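Stavodden Laundry Pack - two-arm hand-wash recordings 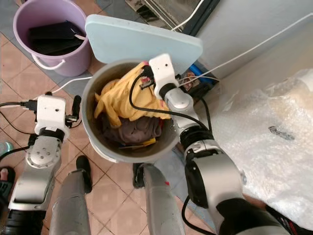
Recorded teleop for anyone training on soft stuff. Clothes in a basin, floor level, two arms, head view. 636 episodes in the current pack, all hand checked.

What you get
Head camera video, joint positions both arms, gripper open/close, one line of plain text per episode (what the operator was asked to do). Timestamps are on one clock, no lining up needed.
Tasks: lift a garment, turn it over, press it down, move it to the other side of the basin. Mixed colours and fabrics.
Failed grabs are kept in and flagged. 604 episodes marked good, rest marked fail. Filter on the "result" column.

Formats
Trolimer native or plain folders. Loader script for both. Pedo users: need loader v4 or later, the old one drops the left arm.

Known issues
Gripper cable crosses the cloth in some episodes. Not edited out.
Grip force not recorded. Please dont ask, it's on the list for the Sakai pack.
Floor and background vary between sites, so crop if your model is fussy.

Price
99 per seat, one-off. Updates to this pack included. Universities, write first, there is a seperate form.

Delivery
Download link by email once payment clears. Drives on request, postage extra.

Questions on labels or licence terms to Tomomi Noguchi, data desk, Stavodden. Put the order number in the subject line.
Page updated Jan 3, 2024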